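Notebook, April, just after four in the afternoon

Right, writing this down while I still remember what order things happened in, because the last entry on the records request is three lines long and no use to anyone, me included.

Where we'd got to: the district council at Promthorpe hold the maintenance logs for the old Fleteo pumping controls, and we want them. I'd rung up, been passed along a bit, and was told the logs were "not something we give out". Fine, so I put it in writing as a Freedom of Information request and sent it off by email. I asked for all the logs, all the correspondence and anything else they had on the Fleteo units (I was feeling greedy).

What came back was a refusal on cost. They reckoned 317 files would have to be opened by hand, most of them on paper in a store at Derby, and that this would go over the limit. They did say I could narrow it down, and they did offer to talk it through, so I can't really grumble. I grumbled anyway!

So today I rewrote it. Much smaller this time: four sites, and only the fault sheets, no letters or emails. I've asked for scans if they have them and a plain list of what exists if they don't. A list would do us nicely to start with, as we could then pick the sheets we want and ask for those by date. I should have done that the first time. If anyone else here is putting one in, ask for the index first.

I also asked for an internal review of the first refusal, as a separate email with its own subject line. I went back and forth on this. It might look stroppy, but the Urquhart sheets were mentioned in their reply as being already scanned, and I can't see how those count towards the cost of opening boxes. I quoted their own sentence back at them and left it there. No adjectives. I had some in the draft and took them out after a cup of tea. 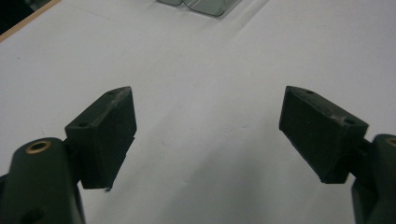
The reference number matters more than I'd thought, so for the next person: the original request ends in 627, and everything we send about it should carry that number in the subject line. The new, narrower one will get its own number when they acknowledge it, and please don't mix the two up in the folder. Printouts can be laid out on the white tabletop when the Derby stuff arrives, it's a nice plain surface for reading faint carbon copies against. I'd like to go through them site by site and mark up anything with a part number on it.

Still to do: save both sent emails as PDFs, put the reply deadline on the wall planner, and find out whether the pump people ever kept their own copies. Oh, and the scanner needs its glass cleaning before we put anything through it, there's a line down every page.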